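Workplace automation (Rivmont entry)

Workplace automation means handing part of a job to a machine, and I've been tinkering with this entry since July because the part I care about is what happens to everybody else in the room. I spent nine years on the packing floor at Rivmont, so take me as biased!

When the Gretik line came in, 30 of us worked days. Packing itself shrank to 10 jobs, and most of the others moved to setup, checking and teaching — work that didn't have a name on our pay slips until Harish Thomas argued for one. Leif Dalsgaard went the other way and asked for nights, where things still ran by hand.

The teaching side surprised me most. It's people on their feet, doing a task over and over with a tool in hand, and it can look a lot like any other office (desks, coat rack, somebody walking past). 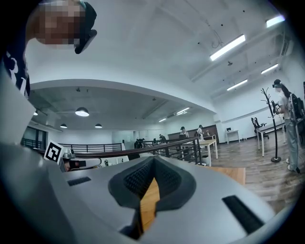 A gripper close up, with people at work in the open office behind it.

Pay went up a little for the teaching jobs. Breaks got shorter, then longer again after a loud Wednesday meeting. See also: Skadov shift system.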